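Search course materials
Enter keyword Go

Vultent Institute of Applied Automation
Perception and Planning for Manipulation
Handout 5: Choosing the First Grasp in a Cluttered Pile
Instructor: Helju Krūmiņa. Revised Jun 10, 2024

1. Purpose

This handout supports the second planning lab. Students are expected to have read the notes on segmentation and to have a working copy of the Tustico planner.

2. From masks to candidates

The perception module returns a set of masks, each with a confidence score. The planner does not need the name of an object in order to grasp it. It needs a surface estimate, a width across the closing direction, and an estimate of what lies on top. Masks scoring below the threshold set in the configuration file are kept as obstacles and are not offered as grasp targets.

Soft items require separate treatment. A sock has no fixed width, and its mask may join with that of the blanket beneath it. For such items the planner samples grasp points along the highest fold and ignores the outline.

3. Ordering

Let each mask be a node. An edge runs from A to B when A rests on B. Only nodes with no incoming edges may be picked. Where several qualify, the planner ranks them by clearance at the fingertips, then by distance from the wrist. The graph must be rebuilt after every pick, as the remaining items may shift.

The lab set contains 1,182 views. Each run is limited to 2,000 sampled grasps per view, and the planner should return its seven best candidates.

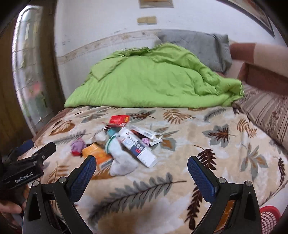

Figure 1. Mixed cartons and soft items on a patterned blanket, between the open fingers. The dark box partly under the white carton is not a valid first pick.

4. Exercise

Draw the support graph for Figure 1 by hand. Mark any edge you cannot settle from a single view and state which second viewpoint would settle it. Then compare your graph with the planner output and account for each difference in one or two sentences. Submit both graphs to Saulius Stankevičius through the course page.

Related materials
Handout 4: Segmentation on Patterned Backgrounds
Handout 6: Replanning After a Failed Grasp
Lab guide: Installing the Tustico Planner
Reading list for November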